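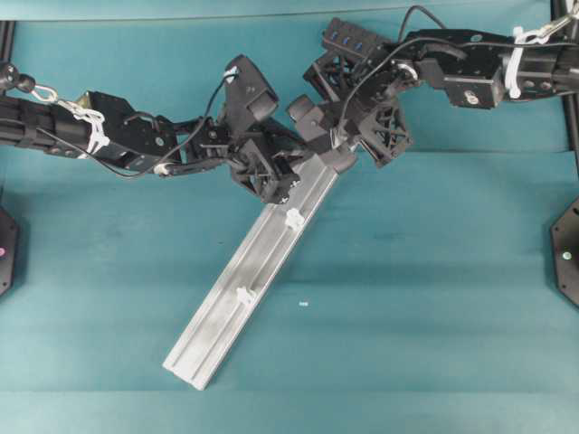

Trimthorpe Users Forum > Data Collection > Guidelines and Review

Thread: Proposed acceptance rule for two-arm cable tie demonstrations

skabbaj
Posted 28 October 2023

Colleagues,

I am opening this thread to settle the acceptance rule for the cable tie task before the next block of recording begins. The present wording, adopted in June, reads: "An episode is accepted when the tie is closed around the rail and the cable, and both arms have returned to rest." Reviewers have been applying this sentence in different ways, and the Drudis subset now contains episodes that one reviewer would keep and another would remove.

I propose the following replacement text.

Section 1. An episode begins when both arms are at rest and ends when both arms are at rest.
Section 2. A second attempt at threading the tie is permitted within an episode. A third is not.
Section 3. Any episode in which the rail is moved by hand during recording is to be rejected.
Section 4. The operator shall write the outcome in the log before starting the next episode.

Comments are requested from all operators and reviewers. The target for the block remains 1000 accepted episodes.

Salma Kabbaj
Review coordinator

a_lamrani
Reply

Thank you for circulating this. I support Sections 1, 3 and 4 without change.

I cannot support Section 2 as written. In my view, a limit on attempts removes the material the policy most needs. When a tail misses the locking head, the operator backs off, turns the wrist slightly and tries again. That correction is worth more to the learner than a clean first pass. I reviewed 56 rejected episodes from the June block, and in most of them the only fault recorded was repeated threading.

My recommendation is that the limit be removed and that each attempt be marked with a start and end time.

Abdelilah Lamrani 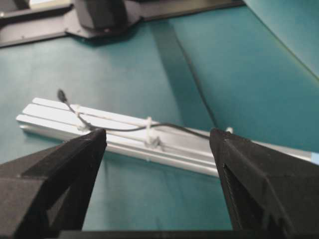
I would add one point on cable routing. The written instructions say only that the cable should follow the rail. Operators have taken this to mean several things, and some leave slack between ties while others draw the cable tight. If slack is acceptable, the instructions should say so. If it is not, reviewers need a limit they can judge by eye from the wrist view.

y.kabbaj
Reply

I must respectfully disagree with the previous poster regarding Section 2.

We trained on unfiltered episodes at the Rutherford site earlier this year. The resulting policy hesitated at the locking head and often withdrew when it had no need to. It had seen a great many withdrawals and had learned to produce them. Once the long episodes were taken out, the hesitation became much less common. I do not claim that this settles the matter for every task, but it should be weighed.

Marking each attempt with start and end times is sound in principle. In practice it doubles the review load, and we have 2 reviewers.

Younes Kabbaj
(For the record, Salma and I are related. I was not consulted on the draft.)

a_lamrani
Reply

The Rutherford result is of interest, but were the attempts labeled in that set? If they were not, the learner had no means of telling a failed attempt from a good one, and the comparison does not address what I am proposing.

y.kabbaj
Reply

They were not labeled. I accept that limitation. My concern about review time stands.

f_araya
Reply

May I ask for guidance on a related matter? I joined the operator group recently and have been working from the Dandetti handbook, which does not cover the tie itself in any detail. It is silent on where the tie should be held, and on whether the gripper may hold another part while the tie hangs from it.
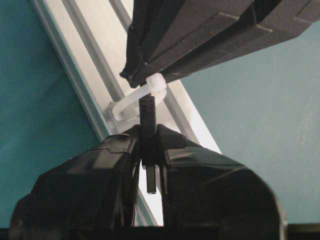 Wrist view: cable tie looped around the black stem, with the rail behind.

I have been logging moments of this kind under "other," and I suspect that my colleagues have not. Is there an agreed label? I would also like to know whether a regrasp counts as an attempt under Section 2. If it does, a large share of my own episodes would be rejected.

Feven Araya

skabbaj
Reply

Ms. Araya, thank you. There is no agreed label at present, and "other" is correct until one is adopted. A regrasp was not meant to count as an attempt. An attempt begins when the tail of the tie is brought to the locking head. I will add that definition to the draft.

ayman_sqalli
Reply

I write as the person responsible for the operator schedule.

Section 3 needs further thought. The rail shifts on the cloth when one arm pulls harder than the other, and operators at times reach in to straighten it between episodes. That is acceptable to me. What the draft does not address is a rail that has drifted so far during an episode that the two arms must work at the limit of their reach. The episode may satisfy every section and still be a poor example. 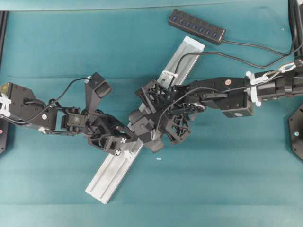 Both grippers have to come to nearly the same point on the rail for this task, and there is little room to spare once they are there. A small change in the angle of the rail decides which arm gives way to the other. I would not wish to fix that angle, as the learner should see some variety, but I would ask that operators reset the rail by hand between episodes and vary its direction on purpose. Leaving it wherever the last episode ended gives us long runs of nearly identical starts.

On Section 2, I side with Mr. Lamrani in principle and with Mr. Kabbaj on cost. Could the labeling be done by the operator with the foot pedal at the time of recording?

Ayman Sqalli

a_lamrani
Reply

The pedal would be acceptable to me, provided that reviewers check a sample of the marks.

y.kabbaj
Reply

I have reservations. Operators already use the pedal to start and stop recording, and a mistaken press ends the episode. I would agree to a trial with 3 operators before any change to the rule.

f_araya
Reply

I am willing to take part in the trial.

skabbaj
Reply

The comments received have been entered in the draft as follows.

Section 1 is unchanged.
Section 2 is held open pending the pedal trial. The definition of an attempt has been added, and a regrasp is excluded from it.
Section 3 now states that the rail is to be reset by hand between episodes and its direction varied. Straightening during an episode remains grounds for rejection.
Section 4 is unchanged.

Mr. Lamrani's question on cable slack has not been answered. I ask that he submit proposed wording in a separate thread. Until Section 2 is decided, episodes with three or more attempts are to be set aside and kept. They should not be deleted.

a_lamrani
Reply

Wording on slack will follow in a new thread. I maintain my objection to any fixed limit and ask that it be noted.

skabbaj
Reply

It is noted.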